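Integrity Officer's Diary, Lotbridge Athletic Union
Entry for 2021-05-11

The office opened at eight. The first business of the morning was the file on the Lotbridge and Negi match, which has been with us since March and which I had hoped to close before the summer league began. It will not be closed this week. The betting operator, Brevura, has now sent its full account of the wagers placed on the second half, and there is more in it than their first letter led us to expect.

For the record, the matter stands as follows. Our rules bar any registered player, coach or match official from placing a bet on any contest in the league, whether or not that person takes part in it. Four accounts were opened in the week before the match, all from the same postal district. Each placed a wager on the total points scored after halftime. The largest single stake was 1,000 dollars. Brevura has limited two of the accounts and has asked whether we wish it to hold the winnings while we inquire. I replied that we have no authority to direct what an operator does with its customers' money, and that the decision must rest with the firm and its regulator. I sent a copy of the reply to Ms. Chauhan.

Ms. Chauhan telephoned shortly after nine. She chairs the disciplinary panel for this season and is anxious that no name should leave this office before the panel has met. I assured her that none had. She also asked whether the match referee had been told of the inquiry. He has not. He is not a subject of it, and I see no ground for alarming him. Should we need his recollection of the late substitutions, he will be written to in the ordinary way and given the usual time to answer.

From half past nine until noon I met with Gaurav Lodhi, who prepares our betting reports. He had compared the closing totals for every league match over two seasons with the points scored. In his view the movement on the Negi match was large but not beyond what one would see if a well-followed tipster had published a strong opinion. He has found such an opinion, posted on the Jestura message board the evening before. It advised taking the under on second-half points and gave the reason that Negi's two leading scorers had missed practice. The information about the practice was correct. The question for us is how the writer came to have it.

This is where the rule on inside information applies, and I set down my reading of it here so that it may be compared with the panel's. A player who tells his brother that a teammate is hurt commits no offense by that alone. He commits one if he knows, or ought to know, that his brother means to bet on it. The wording was adopted before most of the present wagers were offered. At that time a person could bet on who won and by how much. One may now bet on the rebounds of a single reserve forward, and for a wager of that kind a chance remark in a parking lot may be worth a good deal. I have said in two annual reports that the rule should be rewritten. I shall say so in a third.

Lunch was taken at the desk. Tarık Gündoğdu called in to return the binder of signed player declarations. He has collected 80 so far. The remaining clubs have been given until the end of the month, after which their players may not be named on a team sheet. One club manager has written to complain that the form is too long. It is two pages, and the second is mostly blank.

In the afternoon I gave the preseason talk to the Negi squad by video link. Attendance was good. The talk covers the ban on betting, the duty to report an approach, and the handling of team news. I had been advised to say less about penalties and more about how approaches are usually made, and I followed that advice. Most begin with a friendly message from a stranger who praises a recent game and then asks a small question about who is fit. A young guard asked whether fantasy contests with an entry fee counted as betting. They do, under our rules, when league players are part of the contest. Several of the squad had plainly not known this. I have made a note to put it on the first page of the handout, in large type.

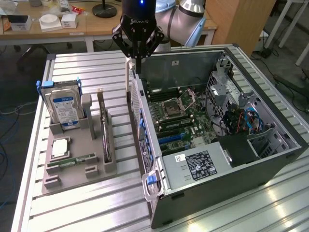

Another player asked whether he might give his own prediction on a podcast. He may, provided that he says nothing about injuries, lineups or tactics that his club has not already made public. I advised him to speak with his coach beforehand. The coach, who was listening, did not seem pleased to have been volunteered.

Maarja Krūmiņa joined the call for the last part and spoke on behalf of the players' association. She made the fair point that players are abused online by people who have lost money on individual performance bets, and that the league has been quicker to warn players than to protect them. I could not disagree. She will send me the messages her members have received this season, with names removed where the members wish it. I undertook to raise with Brevura whether customers who send such messages can have their accounts closed.

Returned to the Negi file at four. Kusum Kandpal has drafted the letter to Jestura asking for the registration details of the person who posted the tip. I made small changes. The draft said that we "require" the details, and we are in no position to require anything of them, so it now says that we would be grateful. It also gave the tip as having been posted after the match began. I have corrected this to the evening before, and have asked Mr. Lodhi to check the times in the other attachments. The letter goes out tomorrow with a reply date of two weeks.

Outstanding at close of business: the Jestura reply, Brevura's answer on abusive customers, the remaining declarations, and a date for the panel. Ms. Chauhan prefers an evening. The small meeting room has been held for her provisionally, and I am to confirm it once the other members have answered.

Left the office at ten minutes to six.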